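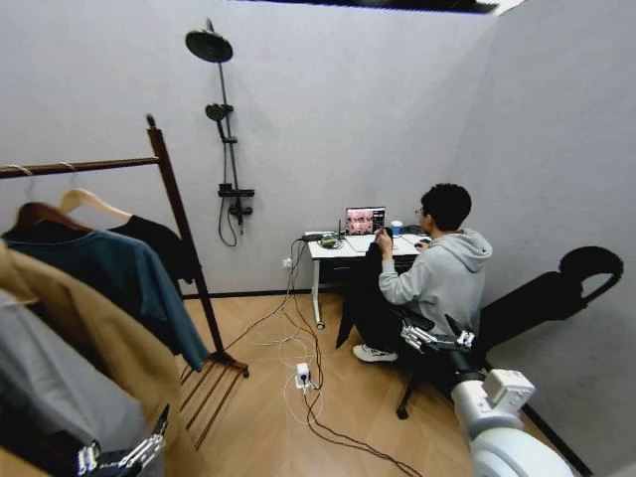

Dresside, 3 Jul 2021

Project Natine: Setup and Upkeep of a Two-Arm Garment Handling Cell

Project report, second semester
Authors: Fatemeh Shirazi, Jannik Schwerdtfeger, Wiremu Harawira
Supervisor: Leonor Macedo

1. Scope

The report covers the setup of the Natine cell, the maintenance routine we used during the semester, and two faults that were found and repaired. Garment recognition and grasp planning are the subject of a separate report by Farhad Zamani and are mentioned only where they affect the hardware.

The cell consists of a two-arm robot with a gripper on each arm, one head camera, one camera at each wrist, and a wooden clothes rack. Its task is to take a garment on a hanger from the rail, hold it clear of the rack, and hang it back. The operator works at a desk against the wall, within sight of both arms, with the control laptop open during all runs.

2. Setup

2.1 Position of the base

The robot base is placed facing the rack. Its position is marked on the floor with two strips of tape at the front corners. After any move the base is brought back to the strips and the heading is checked by driving both arms to the reference pose and comparing the head camera view with a stored picture. If the top rail of the rack is off by more than the width of the rail in the overlay, the base is repositioned by hand and the check is repeated.

We first tried to correct heading errors in software. This worked for the arm motions but left the elbow of one arm close to the rack posts in some poses, so the correction was dropped.

2.2 Rack

The rack is an ordinary household item with wooden hangers. It was selected for the room and was never intended as a fixture, and it moves slightly when a hanger is lifted off badly. Its feet are therefore marked on the floor in the same way as the base. Garments on the rail during testing were jackets, a coat and several shirts. The order on the rail is written into the run sheet before each session, starting from the left.

Dark garments caused the most trouble during setup. With the room lights at the normal level, folds in black fabric were hard to separate in the wrist camera picture. Exposure on both wrist cameras was fixed manually at a higher value and automatic exposure was switched off. Light-colored walls are slightly overexposed as a result, which has no effect on the task.

2.3 Cables

Power for the desk equipment comes from a wall outlet and from a power strip on the floor. Cable routing is the weakest point of the present setup. The cables between the outlet and the strip lie open on the floor, and the base must not be driven over them. A cable channel was ordered from Boonyarit in January but was too short for the distance, and a replacement is still open.

2.4 Logging

Joint positions, gripper commands and camera time stamps are written by Sivavov, a small logging program from an earlier student project. Each run gets one folder. Sivavov stops a run if no message arrives from a camera for 2000 ms. The limit was kept from the earlier project and proved suitable.

3. Maintenance routine

The routine is split into a check before each session and a longer check at the end of each week. The check before a session is done by one person and is signed on the run sheet:

Base and rack on their floor marks
Wrist camera lenses wiped with a dry cloth
Both grippers opened and closed fully, three times, without load
Finger links moved by hand with the drive off, checking for play
Emergency stop pressed and released
Garment order entered on the run sheet
Free space on the log drive

The weekly check adds the bolts. We marked 26 bolt heads on the arms and grippers with a thin line of paint that continues onto the neighboring part. A broken line shows that the bolt has turned. Bolts found turned are removed, cleaned, and tightened again with the torque driver, and the line is renewed. Threadlocker is used only after a bolt has turned twice.
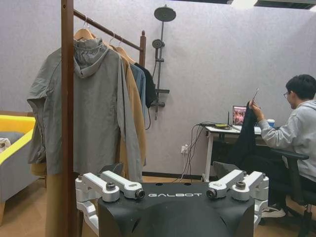 Lint has to be removed at the same time. Fleece and sweatshirt fabric leave fibers at the joints of the finger links, and these fibers collect faster than we expected. They are picked out with plastic tweezers. Compressed air was tried once and pushed the fibers further in. No oil is applied at the links, as any surplus would end up on the garments – the first weeks produced one stained shirt, and the point was added to the run sheet afterward.

The wrist cameras look over the gripper housing, so part of each picture is always taken up by the gripper itself. This can be used for a quick test. The outline of the housing in the live picture is compared with the outline in a stored picture taken right after calibration. If the two differ, the camera bracket has shifted and the wrist calibration is repeated. The test takes less than a minute and has replaced the full calibration that we originally ran every morning.

4. Faults and repairs

4.1 Uneven closing

In the fourth week the left gripper began to close unevenly. One side reached the hanger before the other and turned it on the rail. The log showed normal motor current, and the fault could not be reproduced without load. With the drive off, play could be felt at one joint of the outer link. The paint line on the bolt was intact, so the bolt itself had not turned.

The joint was taken apart by Harawira and Schwerdtfeger. A washer had been left out during an earlier reassembly. The washer was fitted, the joint was closed, and the gripper was cycled unloaded for ten minutes. Parts removed from a joint are now laid out on a sheet of paper in order of removal and photographed before reassembly.

4.2 Lost camera messages

The second fault was a repeated stop by Sivavov, always on the same wrist camera and mostly with the arm reaching to the far side of the work area. The camera cable was tied too tightly between the last two joints and pulled on its plug when the wrist turned. The tie was cut and the cable was laid again with a longer loop. To find the correct length, the arm was moved by hand through its full wrist range with the cable held loosely in place, and the ties were closed only at the end.

After this repair both arms were turned away from the rack and through the rest of the room, so that the cable was loaded in poses outside the normal task as well. No stop was logged during this test.
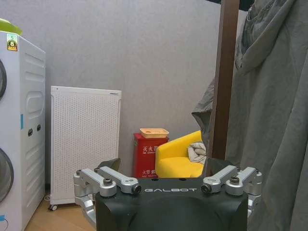

Fig. 3: Wrist camera view over the gripper, with heater, extinguisher cabinet and yellow armchair at the wall.

The zones toward the wall equipment are blocked in the arm software during normal runs. They were released at reduced speed for the cable test only and blocked again before the next session. Access to the fire extinguisher is checked whenever the base is moved.

5. Results

A run counts as complete if the hanger is back on the rail and no operator action was needed. Over the semester 625 runs were logged, of which 582 were complete. The remaining runs fall into dropped hangers, stops by Sivavov and manual stops. Manual stops were not broken down further on the run sheet, and we cannot say afterward how many of them were related to the uneven gripper.

The two faults took very different amounts of work. The missing washer was found within an afternoon. The cable fault cost nine days, most of them spent on the camera driver and the network settings before anyone looked at the cable tie.

6. Open points

Cable channel of the correct length between outlet and desk
Separate entry on the run sheet for the reason of a manual stop
Heavier feet or floor clamps for the rack
Stored reference pictures to be retaken after the summer break, as the wrist camera exposure was changed after the first set
Spare washers and bolts for the finger links, to be kept in the labeled box with the torque driver

The run sheets are in the project folder together with the paint line records. The Sivavov configuration is stored in the same place under the date of the last change.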